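# Giving up milk in my tea (nearly)

2 May 2024

I have been drinking tea with milk since I was small enough to need two hands for the mug, so what follows is a bit of a big deal in this house.

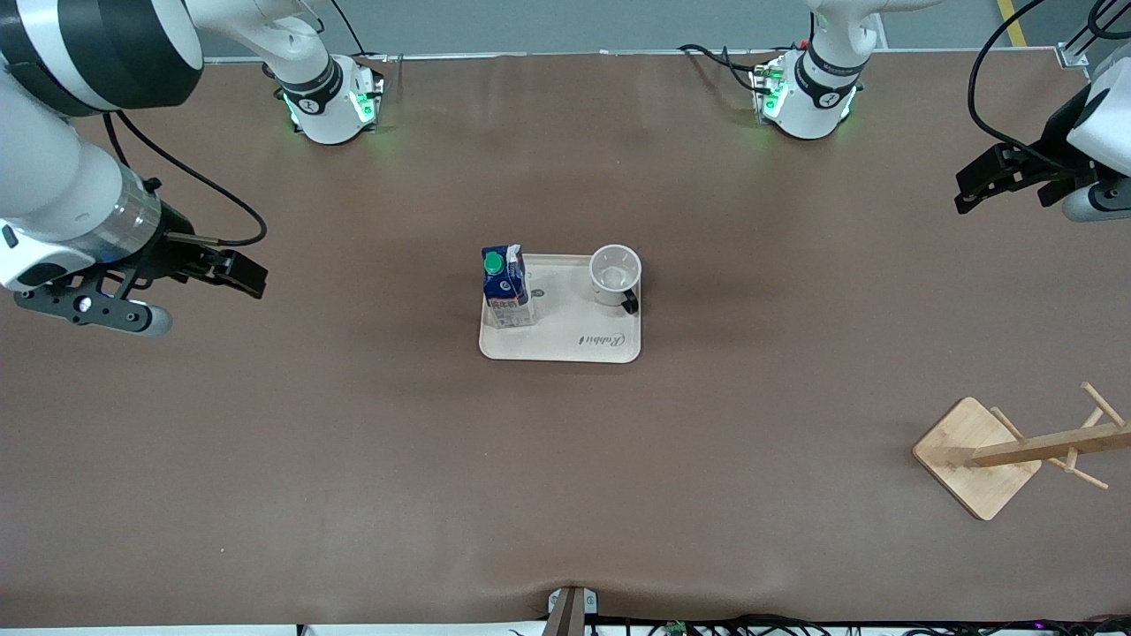

*Milk carton, white cup, Rabbit tray.*

So! Back in April I decided I'd try a whole month of black tea. No doctor told me to. I'd been on holiday in Alerow, staying in one of those little flats above a shop, and the shop had run out of milk and the next nearest was a long walk uphill in the rain. I had black tea for breakfast out of pure laziness and it was... fine? Nice, even. It was some sort of loose leaf the flat had in a tin, and I've been trying to work out what it was ever since. The label had gone from the tin years ago by the look of it.

Anyway, I came home to Predell all fired up and made a cup of my usual (strong teabag, left in while I hunt for my phone) with no milk, and it was horrible. It took the skin off my tongue. I poured it down the sink and had a proper one and felt a bit silly.

What I'd got wrong was the time. I have always left the bag in until the tea is the colour of a conker, then drowned it, and you really can't do that without the milk. I did a little test one wet afternoon with the kitchen timer, and 2 minutes is as far as I can go with an ordinary teabag before it turns on me. Loose leaf is kinder and will sit for 5 without sulking. I know there are people who weigh their leaves and take the temperature of the water and I'm very happy for them, but I've got a teaspoon and a kettle with one button.

The first week I missed the milk at every single cup. Second week I only missed it in the mornings. After that I started noticing how different teas taste from each other, which sounds daft when you've been drinking the stuff for decades, but I'd honestly been drinking warm beige. Darjeeling is lovely, a bit like grapes. Assam I still can't manage on its own. Smoky ones smell like a bonfire in a coat pocket and I adore them, although I'm told (loudly, from the next room) that they make the whole kitchen smell of kippers.

I bought a box of 40 bags of a posh Ceylon from the tea stall at Lewis market and got through it faster than I'd like to admit. Then I went a bit mad and sent off for a 500 gram bag of loose leaf, which is an awful lot of tea when it's sitting on your worktop. It doesn't fit in the caddy. It doesn't fit in the cupboard either unless the porridge oats come out, so at the moment the oats live on top of the fridge.

A few bits I've picked up along the way, in case you fancy a go:

- Start with something light. Don't do what I did and begin with the builder's stuff.
- Use a smaller cup than usual. A great big mug of black tea goes on forever.
- A slice of lemon is good in Ceylon and awful in anything smoky.
- Biscuits need a rethink! Digestives are wrong somehow, ginger nuts are perfect.
- Rinse your cup straight away, the staining is unbelievable.

Did I last the month? Mostly. I had one lapse on the train back from Trominer, when the trolley came round and I said "yes please" to the milk before my brain had caught up, and then I wasn't going to waste it. And I had another after a rotten dentist's appointment, which I refuse to feel bad about.

Now that it's over I've ended up somewhere in the middle. First cup of the day has milk in it, always, and I'm not even going to argue with myself about that. After lunch it's black. Late in the evening I've been having a weak green one, which I used to think tasted of lawn, and I suppose it still does, but I've come round to lawn.

We're getting through a lot less milk, mind you, and I keep forgetting and buying the same amount, so there have been rather a lot of pancakes and one very wobbly rice pudding. If you've got a good recipe that uses up a pint or so, pop it in the comments, please. And if anybody has stayed in Alerow and knows what was in that tin, I'd love to hear from you.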